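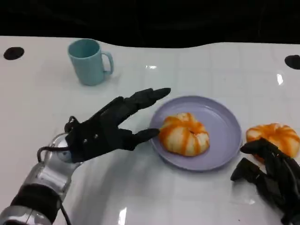
Good Habits for Robot Hands: the Dostura Gallery

We love this part of the job! Our house rules for table work fit on one page, and Kipchumba Laizer has tried every one of them on our own hands.

Soft food: come in from the side with the fingers open, and keep the cable clear of the wrist joint.

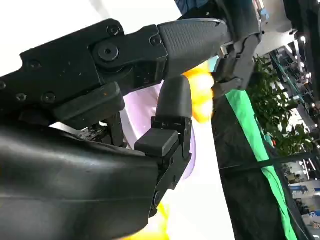

Grip pads get wiped down every 18 runs, and we go over the screws on each finger before power-up (yes, all of them!). More rules coming in February.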